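How Does a Sports Magazine Get Made?

Have you ever picked up a sports magazine and flipped straight to the middle to find your favorite player? Lots of readers do! But somebody had to decide that the player would be in the middle, and who would be on the front, and which photo would fill a whole page. Let's go behind the pages and find out how it all happens.

It starts with a big messy meeting

Most magazines begin with a planning meeting. The editor (the person in charge of what goes in) sits down with the writers, the photographers and the designer, and everybody throws out ideas. At a small magazine called Fulholm Sports, the editor is Godelieve Hermans, and her rule is that no idea gets laughed at until the snacks are gone. One writer wants a story about a high school wrestling team. Another wants to explain how ice gets made for a hockey rink. Somebody always wants to write about mascots!

All the ideas go up on a wall, and then the hard part begins, choosing. A magazine has only so many pages, so some good stories have to wait for another month. The June issue fills up fastest at Fulholm, with baseball, soccer, track and swimming all wanting a spot.

Writers go and find out

Once a writer has a story, it's time to report. Reporting means going to see things and asking people questions. A sports reporter might stand beside the track at a meet, sit in the top row of a gym, or talk with a coach on the phone. Good reporters ask questions that can't be answered with just "yes" or "no." Try it yourself. If you ask a teammate, "Was the game fun?" you'll get one word. If you ask, "What were you thinking right before you took that shot?" you might get a whole story.

Then comes the writing, and there's a limit. A short story might get 200 words. A longer one might get 830. If the writer turns in too many, some have to go, and that can sting a little when one of them was your favorite joke.

The fact checker

Every magazine needs somebody who loves getting things right. That person is the fact checker. Was the final score really 3 to 2? Does the goalie spell her name with one L or two? Did the race happen on a Saturday? The fact checker looks up every single one, and calls people back if something doesn't match.

Wim Hermans checks facts at Fulholm Sports. He once found a story that said 578 people came to a swim meet, but the pool's own ticket list said 481. He asked the writer, the writer looked at her notes again, and the number got fixed before anybody printed it. Hooray for Wim!

Picking the cover

Now for the part kids ask about the most. The cover has a huge job to do. It has to make you stop walking and look, even from across a store. Designers try lots of covers before they settle on one. They look for a face with a strong feeling on it, or a moment full of action, like a runner leaning over the finish line. They leave room at the top for the name of the magazine, and they pick colors that stand out next to each other.

The words on the cover have a name too. They're called cover lines, and they are usually very short. "The Comeback Kid" is a cover line. "A Player Who Got Hurt and Then Practiced a Lot and Came Back in the Spring" is not!

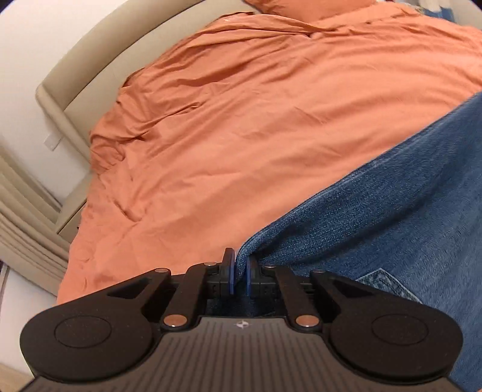 Color is one of the best tools a cover designer has, and you can learn how it works without any paint or a computer. Some colors sit on opposite sides of the color wheel, and when you put them side by side, each one looks brighter. Orange and blue are a famous pair, and plenty of teams wear them together. Look how well the blue jeans show up against that orange duvet. A designer could do the same thing with a player in a blue jersey on an orange background — you'd spot it from way down the aisle.

Off to the printer

When every page is done, the whole magazine goes to a printing company as a computer file. Giant rolls of paper run through the press, which uses just four inks: cyan (a kind of blue), magenta (a kind of pink), yellow and black. Tiny dots of those inks mix together to make every color you see. If you have a magnifying glass, hold it over a magazine photo and look for the dots. They're really there!

After printing, machines fold the pages, stack them in order, staple or glue them, and trim the edges smooth.

Make your own

You'll need four sheets of paper, a stapler and some pencils. Fold the sheets in half together and staple along the fold. That gives you 16 pages, counting the covers. Interview someone who plays a sport, draw your cover, and write one cover line with five words or fewer. Then ask a friend to be your fact checker.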